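Skollow Kitchen, Table Setups

Gallery page for the Skollow kitchen, plan sheet 836. The room has light green cabinets in an L, a pale grey tile floor and a table with a blue top. 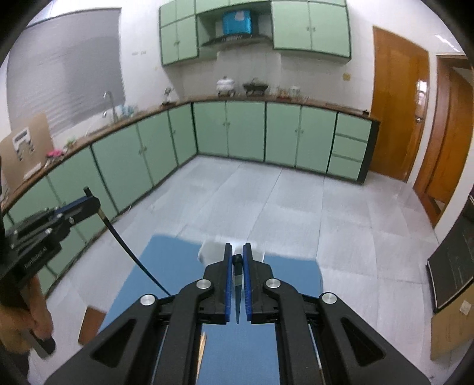

Cabinet side. A brown countertop runs over the left section — the narrow door nearest the corner has its own small handle.

Thin wooden sticks lie on the blue surface in both views. The second shows the bundle more fully, with bright red on some of the sticks, and two whitish containers at the far edge of the table. 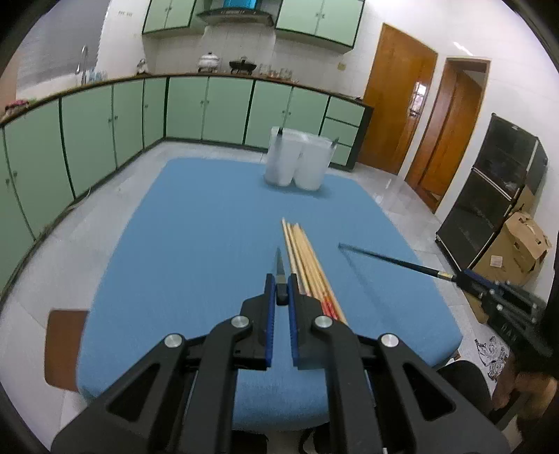 Page notes

Last edited June 15, 2021. Floor plan to be added in August.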